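I finally gave in and did the kitchen surfaces properly. I'd been putting it off since June, mostly because every time I thought about it the kettle needed boiling and there went another half hour. But Ebony was coming to stay for two nights and she's one of those people who leans on things while she talks, so it had to be done.

I started at 8 in the morning with everything off the worktop and piled on the table. Toaster, bread bin, the jar of spoons, a stack of post going back further than I'd like. I'd bought a tub of Zodness cleaning paste from the hardware shop in Camdale, 300 grams of it, and a pack of those cheap yellow cloths, and I was feeling quite keen!

The paste is lovely stuff to use, a bit gritty to start with and then it goes creamy as you work it round. It smells of lemons too (proper ones, not toilet cleaner). I did the bit by the cooker first and that took ages, then went along towards the window in small circles with my sleeves rolled up and the radio on.

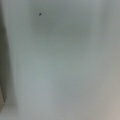
Pale colours are my weakness and I will never learn. My mum said get something speckled, it hides everything, and I went and chose plain all through the house. A big light grey stretch looks so calm until there's one little dark speck on it, and then the speck is all you can see. Crumb, bit of dirt, a mark that won't shift, who knows. I've got into the habit of going over everything with a fingernail before I bother with the cloth - it saves a lot of pointless scrubbing.

Anyway, by lunchtime I'd done the lot and moved on to the cupboard doors, which I hadn't planned to do at all. The handles were horrible. I used warm water and a drop of washing-up liquid on those, with an old toothbrush for the screws.

The bread bin hasn't gone back yet. I quite like the space where it was, so for now the bread is living on top of the fridge and we'll see how long that lasts.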